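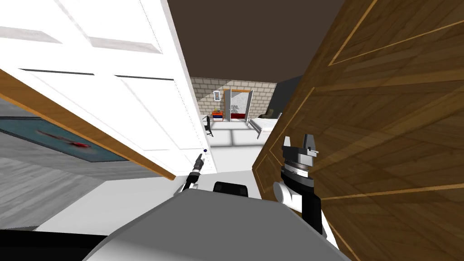 Türen sind gerade mein Lieblingsthema, und ich suche Leute, die mit mir ganz viele davon aufmachen. Genauer gesagt: die einem Roboter per Fernsteuerung zeigen, wie man das macht, erst mal in der Simulation, mit zwei Handsteuerungen und einer ordentlichen Portion Geduld. Klingt banal, ich weiß! Aber stellt euch mal mit zwei Armen und einem breiten grauen Gehäuse zwischen eine weiße Kassettentür und eine schwere Holztür, hinten wartet das Schlafzimmer, und jetzt überlegt, welcher Arm zuerst was macht und wie der Rest des Körpers da eigentlich durchpassen soll. Genau solche Überlegungen brauchen wir von euch, und zwar nicht aufgeschrieben, sondern vorgemacht.

Ich bin Yasaman Salehi und leite bei Indora die kleine Gruppe, die Vorführdaten für Haushaltsaufgaben sammelt. Unser Projekt heißt Pikus, die Steuersoftware dazu Rollcombe (wer den Namen ausgesucht hat, verrate ich höchstens beim Kaffee). Wir haben inzwischen 187 virtuelle Wohnungen, manche hübsch, manche mit einem Möbelgeschmack, über den man sich streiten kann, und in fast jeder gibt es Türen, Schranktüren, Schubladen und irgendwas, das von A nach B getragen werden soll.

Ab August suche ich dafür vier Leute als Teleoperateurin oder Teleoperateur, in Teilzeit mit 17 Stunden pro Woche, zunächst befristet auf ein halbes Jahr.

Was ihr bei uns macht

Ihr sitzt an einem Steuerplatz, habt in jeder Hand einen Controller und bewegt damit die beiden Arme. Mit den Fußpedalen fahrt ihr die Basis. Auf dem Bildschirm steht die Aufgabe, zum Beispiel »Geh ins Schlafzimmer und schließ den Kleiderschrank«, und dann legt ihr los. Eine Aufnahme dauert meistens nur ein paar Minuten. Danach schaut ihr sie euch kurz an, markiert, ob sie gelungen ist, und schreibt einen Satz dazu, wenn etwas komisch war. Misslungene Versuche bitte nicht heimlich löschen, die werten wir auch aus!

Dieselbe Aufgabe kommt oft wieder, mal mit anderem Startpunkt, mal mit einer Tür, die zur falschen Seite aufgeht. Das muss man mögen. Ich selbst finde es ziemlich meditativ, mein Kollege am Nachbarplatz hört dabei Hörbücher, und beides ist völlig in Ordnung, solange die Bewegungen ruhig bleiben. Ruckeln, hektisches Nachgreifen und mit dem Ellbogen am Türrahmen entlangschrammen lernt der Roboter nämlich genauso brav mit wie alles andere.

Wer sich nach den ersten Wochen sicher fühlt, kann auch an die echte Maschine in unserer Versuchswohnung bei Cuevas. Dort wird der Arm direkt von Hand geführt, was sich ganz anders anfühlt als am Controller. Pflicht ist das nicht.

Wen ich suche

Ihr braucht kein Studium und müsst nicht programmieren können. Viel wichtiger sind mir eine ruhige Hand, ein gutes Gefühl für Abstände und die Bereitschaft, auch beim dreißigsten Mal noch sauber zu arbeiten. Falls ihr mal Bagger, Kran oder Drohne gesteuert habt, super. Falls ihr näht, Modelle baut oder seit Jahren Klavier spielt, erzählt mir auch davon. Deutsch oder Englisch solltet ihr so können, dass wir uns am Steuerplatz gut verständigen. Wem bei Computerspielen aus der Ich-Perspektive schnell übel wird, der sollte vor der Bewerbung einmal probesitzen, wir machen das gern unverbindlich möglich.

Was ihr bekommt

Wir zahlen 28 Euro brutto die Stunde, Einarbeitung und Pausen inklusive. Nach spätestens einer Dreiviertelstunde am Controller ist Pause, da bin ich streng. Die Schichten liegen vormittags oder nachmittags, abends und am Wochenende arbeiten wir nicht. Stuhl, Pedale und Tischhöhe stellen wir für euch ein, Linkshänder bekommen ihre eigene Tastenbelegung. Homeoffice geht leider nicht, die Steuerplätze stehen bei uns im Büro.

So bewerbt ihr euch

Schickt mir einen kurzen Lebenslauf und ein paar Zeilen dazu, was ihr mit den Händen gut könnt. Ein klassisches Anschreiben brauche ich nicht, ein Foto auch nicht. Das Formular findet ihr auf der Pikus-Seite unter »Mitmachen«, es landet direkt bei mir. Wenn es passt, lade ich euch zu einer Probestunde ein. Da erkläre ich euch die Steuerung, ihr fahrt ein bisschen durch eine der Wohnungen, und dann versucht ihr euch an einer Tür und einer Schublade. Die Probestunde wird bezahlt, auch wenn ihr danach sagt, dass das nichts für euch ist.

Fragen zu Arbeitszeiten, Barrierefreiheit oder Vertrag könnt ihr mir gern vorab über dasselbe Formular stellen. Ich freu mich auf euch!

Yasaman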